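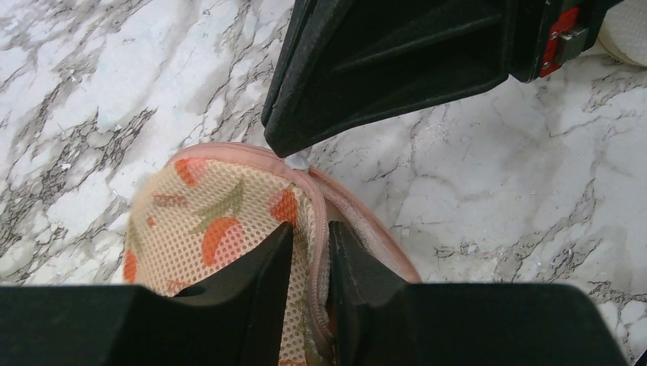

Figure 3. Fruit-print mesh fabric between two black gripper fingers, with veined marble behind.

4.2 Borrowing at the Plarkton lodge

The lodge at Plarkton kept a lending library from its first winter, and the loan ledger is the fullest record we have of what its members read. It lists 1,554 loans. Each entry gives a shelf number, a member number and the month the book went out. Return dates were entered for the first few years and then dropped, so we cannot say how long most books were kept.

The shelf list that goes with the ledger names some 400 titles. Works on karma and rebirth make up the largest group, followed by Bible commentary, and then by a mixed group that the lodge called "Eastern" and that includes Buddhist, Hindu and Persian material without further division. We kept the lodge's own headings when coding the loans. Several books sit under headings we would not have chosen, and a history of Egyptian burial is shelved with commentary on the Gospels, but moving them would have hidden how the members themselves saw the subject.

Rebirth titles were borrowed most in December and January. The lodge's printed program shows that the winter lectures were given over to the same subject, and the speaker usually named two or three books at the end of the evening. Borrowing rose in the weeks after a lecture and fell back by spring. The Sitau lodge, which had no lecture program, shows no winter rise in its much shorter ledger. We take this as fair evidence that lectures drove reading at Plarkton, although the Sitau ledger has gaps and the comparison should not be pushed far.

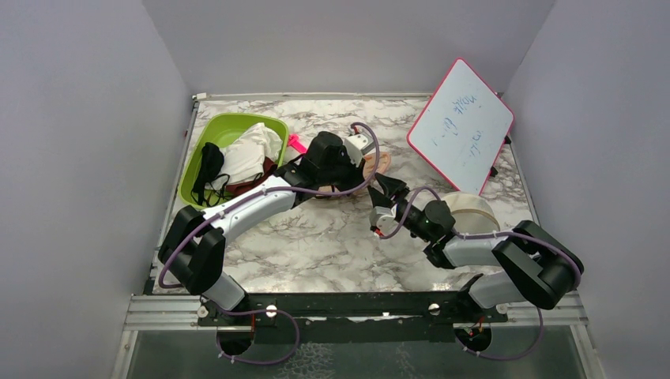 Figure 4. Two robot arms over a marble-patterned tabletop, with a lime-green tub holding white cloth and a black fabric item at the rear left.

Member numbers allow a second kind of question. Of the members who borrowed at all, 18 also appear on the rolls of local churches, mostly Methodist and Episcopalian. Their loans differ less from those of other members than we expected. They took out more Bible commentary, but they took out rebirth titles at nearly the same rate, and two of them borrowed the Kelemen lectures more than once. If church members came to the lodge only for its comparative scripture classes, as the older parish histories suggest, we would expect a clearer split than the ledger gives.

The Titar bequest changed the collection late in the period. It brought in 80 volumes, most of them on spirit communication, and the lodge secretary noted that they would be shelved apart from the rest. They were seldom borrowed. Whether this reflects a lack of interest or the fact that the cabinet was kept locked between Friday meetings is not something the ledger can settle. We leave the bequest out of the tables in Section 4.3 and return to it in the discussion of mediumship below.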